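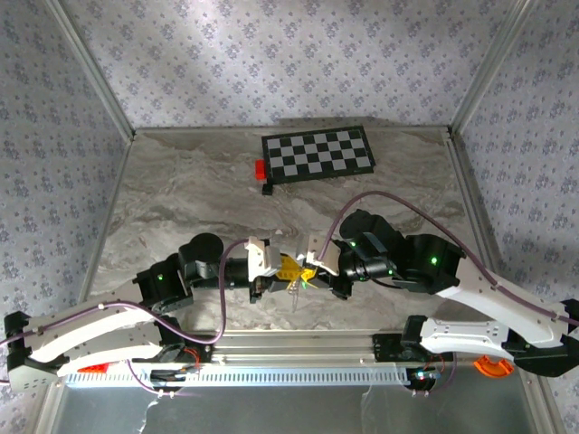
Wumpini Ayaaba thought the floral paper would make the enclosure look like a bedroom, and wanted plain board on all three sides. The rest of the group voted for the paper. A blank wall showed every scuff, and the small blue-grey flowers hide marks quite well.

3. Lining and table surface

The paper came from Trovano as an end-of-line roll and cost us 50 in total with paste. We cut three panels, one for the back and one for each side. The side panels were hung first. Lụa Phí trimmed them with a steel rule and a new blade, and the back panel went in last so that its edges would sit behind the aluminium corner posts.

The first back panel bubbled and had to come off. We let the paste soak for 7 minutes on the second attempt and smoothed from the middle outwards.

For the tabletop we chose a grey marble pattern. Dzifa Baidoo had asked for white, but small coloured blocks are easier to pick out on the grey, and so is the black border of the checkerboard.

4. Problems

The left panel was cut 2 mm short at the bottom. We did not recut it. Pattern matching at the corners was given up after an afternoon, as the side walls slant and the flowers cannot line up all the way down.

Remaining paper is in the cupboard with the spare blades.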